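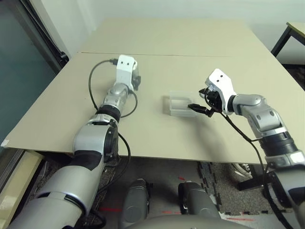 1 min read

Ticket: can-and-tray set rejected by Guvlow
Project: Warkarell
Status: reopened in November

Guvlow's import check threw out 80 of the 566 two-arm examples with "object lost". The first reply on this ticket blamed the lighting. I don't buy it. The can is metal and easy to find. The clear plastic container on a pale table is the more obvious suspect, and the default settings treat both objects the same.
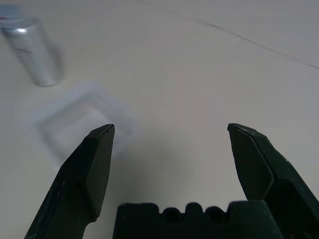
Wrist view, fingers open, can and tray at upper left.

Garg support says the wrist view makes up for whatever the head view misses. Maybe. I'd like to see that on our own data before we record another 200. A blurred, see-through rim is not much to go on – and the checker never says which view it failed on.

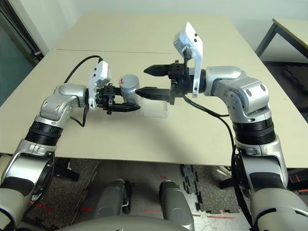 I also reran the check with the Grakum filter turned off. Same 80 rejected, so the filter is cleared. Retraining on the full 2,098 was suggested again. That buries the problem and I'm not signing off on it.

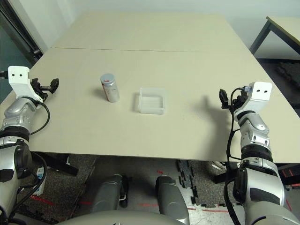 Next steps

1. Get the per-view failure log from Guvlow.
2. Label the container by hand in ten rejected examples and import them again.
3. No new recording until step 2 has a result.

Ticket stays open.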